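December, workshop notebook
4 min read

Small whiteboard cleaning, second round

Picking this up from Brenda's page. She had the bench boards down as "ghosting badly, replace," and I wanted to try cleaners and cloths before ordering more. The big wall board is a separate problem and stays out of this. Only the small black-framed ones here, the kind we put beside a job to write the part number on.

Marker used: red Naciri, fine tip, from the open box in the drawer. Kiyoshi says the blue ones from the same box come off worse. Haven't checked that. I'm staying with red for now so the notes can be compared with Brenda's.

Board laid flat on the pale table for all of it. I tried it propped against the wall in the first round and the cleaner ran down into the bottom frame, and it kept weeping out onto the surface later. Flat is slower to wipe but there's less mess.

The mark is one short diagonal near the middle, nothing fancy. Brenda was writing whole words, and then it's hard to say which part of a letter stayed behind. With a single line it's easier to see what's left. There is a gray smudge just below and left of the red line, faint. Leaving it alone for this entry and writing it down so it doesn't get counted against the cleaner. 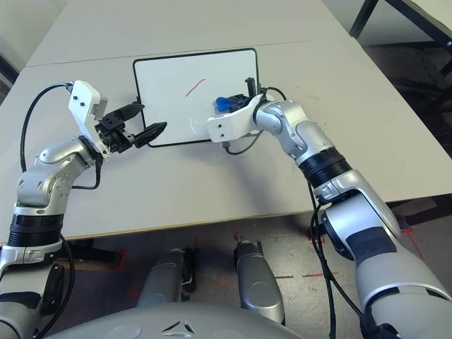 Cleaners and cloths

Dry felt eraser: takes most of a new line and spreads the rest. Fine for a line that gets wiped in the same hour. No good on anything left overnight.

Dry microfiber, folded in four: better than the felt. Needs a clean face each wipe or it puts the gray back down. I went through two cloths before lunch.

Cekness spray, 50 ml in 400 ml water: this is the mix Brenda wrote inside the cupboard door. Works on fresh and on old. Leaves a film if it isn't buffed, and the marker skips on the film, so people press harder, and then we're back to ghosting. Buff with a dry cloth after.

Cekness neat: don't. Stripped the ghosting and dulled a patch on the scrap board, number 702 on the back. I kept that board on the shelf under the sink if anyone wants to tilt it under the light and look.

Ekalik wipes: good for one board, dry by the second. Expensive for what they do. The tub lid doesn't close right either.

Sullenero paste: not opened yet. Kiyoshi thinks it is meant for enamel and I'd like to read the leaflet first. Leaflet is missing from the box.

We use cookies to remember your settings and measure visits. Accept / Manage preferences

Checking a board after wiping

Room lights alone aren't enough. Ghosting hides straight on and shows from a low angle, so crouch at the end of the table and look along the surface. Do it before the board goes back on a bench.

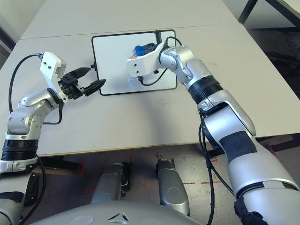 My rule for calling a board clean is no color and no gray from standing height, then the same again from low down. Reflections make the second part harder than it sounds. On a blank board with the lights on it like this one, move your head until the bright patches shift, and check what was under them. Don't forget the edge by the clip on the left, where a folded cloth rides up and misses a strip. I do that side with a finger inside the cloth. The table wants a wipe as well, it has smudges and scuffs of its own, more of them toward the right. The smudges may come up with the Cekness mix. The scuffs I expect are there for good.

Brenda asked whether the frame corners trap residue. Ran a cotton swab round the scrap board and got gray out of every corner, so yes on that one. Will swab another before I say it for all of them.

To do
- ask Kiyoshi about the Sullenero leaflet
- old line test, leave red on overnight and wipe with the mix only
- same again with blue
- more microfiber, the blue pack, not the thin yellow ones
- take "replace" off Brenda's list until the overnight test is in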